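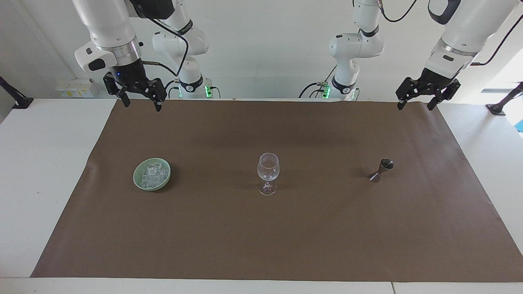
Unit 7: Home language and how it is counted
Handout, revised 7/27/24

Reading for this unit: the Avon district household tables and the Arruda resettlement survey, both in the course folder.

1. The question
Most population counts ask which language a person speaks at home. This is a measure of use. It does not record first language, level of skill, or the language used at work or school. A person who speaks two languages at home is often allowed only one answer, so bilingual homes are undercounted.

2. Coding
Written answers are matched to a code list. Small languages may be folded into a regional group. The Avon tables use 4 groups; the Arruda survey keeps single codes for any language with 7 or more speakers. Totals from the two sources cannot be compared until the Arruda codes are regrouped.

3. Worked case
The Avon file has 600 households. Of these, 313 report a language other than English – 52.2 percent. The unit is the household, so the figure must not be read as a share of people. Larger households would raise or lower the person rate depending on which group they fall in.

4. Change over time
Growth rates for small groups are unstable. Report the base count next to any percentage. Check whether the question wording changed between rounds – the Pillow ward form did, in June.

Exercise: regroup the Arruda codes to match Avon and list every code you could not place.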